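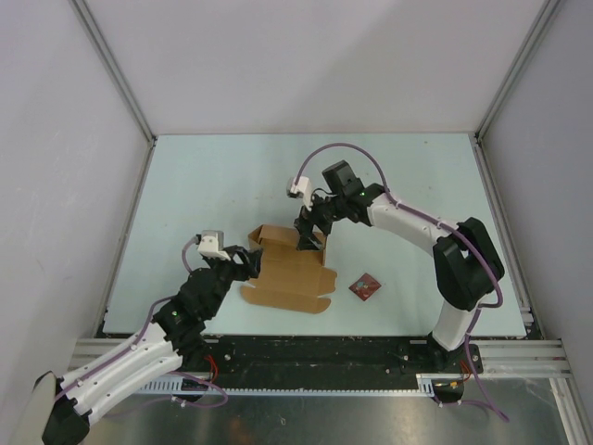 Yesenia Nava는 맞뚜껑 상자라면 테이프로 붙이면 그만인데 홈에 탭을 끼우는 접이식을 왜 고집하느냐고 물었다. 소형 발송 기준으로 답을 적어 둔다.

갈색 골판지 접이식은 평판 상태로 보관한다. 우리 선반 한 칸에 34장 들어간다. 테이프 커터와 테이프 재고를 따로 관리하지 않는다. 단점은 접는 순서를 틀리면 탭 뿌리가 꺾인다는 것.

순서. 뒤쪽 날개를 먼저 세운다. 그다음 옆면. 탭이 달린 긴 앞판은 마지막까지 펼쳐 둔다. 앞판을 먼저 올리면 옆면 날개가 들어갈 틈이 없어진다.

접는 선은 전부 한 번씩 90도 넘게 꺾었다가 되돌린다. 생략하면 뒷날개가 도로 누워서 한 손이 계속 붙잡고 있어야 한다. 겨울에는 종이가 건조해서 겉면이 터지기 쉬우니 천천히.

Solska 판지와 Hollenstein 판지를 둘 다 써 봤다. 두께 표기는 같은데 Hollenstein 쪽 홈이 좁다. 탭 모서리를 손톱으로 눌러 주면 들어간다. 칼로 홈을 넓히면 나중에 헐거워져서 권하지 않는다.

바닥 작업면은 연한 색 무광이 낫다. 갈색 판지의 윤곽과 홈 위치가 바로 보인다. 유광은 조명이 반사되고 판이 미끄러진다.

동봉 카드나 작은 봉지류는 상자 오른쪽에 미리 꺼내 둔다. 상자 안에 먼저 넣고 접으면 앞판 탭에 끼인다. 2월 발송분에서 두 건 나왔고 둘 다 다시 접었다.

Aurelio Solís가 질문한 재사용 횟수. 같은 상자를 여섯 번 폈다 접으니 탭 뿌리에 흰 금이 생겼다. 그 뒤로는 보관용으로만 쓴다. 발송용은 새것.

942번 도면 쓰는 사람은 앞판 탭 길이 확인할 것. 구판은 짧아서 운송 중에 빠진다. 신판은 인쇄면 구석에 개정 표시가 있다.

Uviveck 완충지는 상자를 다 접기 전, 앞판이 열려 있을 때 깐다. 뒷벽에 붙여서 깔고 남는 쪽을 앞으로 접는다. 치수표는 월요일에 올린다.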